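kitchen bench clear-out, a thread because I can't sleep and the recycling's due
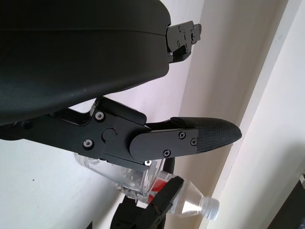
Isside @isside_doolan · July 2, 2026

1/ ok so. water bottles. one clear plastic one with a red label and a white cap and it's got me onto the whole lot of them

2/ been saving empties since May for the container deposit. the plan was one bag. it is not one bag. last count 336 in the laundry and then I found more under the stairs so – 351

3/ sorting rules at our place, such as they are: clear plastic in one tub, cans in another, milk bottles go in the yellow bin bc the depot at Grunach won't take them. lids off?? on?? the sign says one thing and the bloke says another

4/ lids. going with off, into a jar. the jar is full. second jar now

5/ don't crush them btw. did a whole bag flat last year, very pleased with myself, and the machine wants to read the barcode. stood there un-squashing bottles in the car park like a galah

6/ labels stay ON for same reason. learnt that one after peeling about 200 of them in front of the telly

7/ rinse as you go. pls. the tub by the back door had ants in it by arvo and I'd only left it since brekkie

8/ someone asked what bags – the big Janus ones with the drawstring, 4 to a roll, dearer than the servo ones but they dont split down the side when you drag them over concrete. double up for glass or better yet don't put glass in bags

9/ the ribbed bottles are a pain to stack, they roll off everything. lying them all the same way in a shallow crate works ok. standing them up does not, one goes and they all go

10/ forgot the garage. there's a crate in the garage

11/ not adding the garage to the count tonight. depot opens at eight, seats down in the wagon, tubs first then bags on top

12/ also yes I know, buy a proper refillable bottle. have one. its in the dishwasher, has been for days

13/ if anyone near Doolan St wants the milk bottles for seedlings let me know before bin night, cut the bottoms off and they make decent little cloches. otherwise they're going out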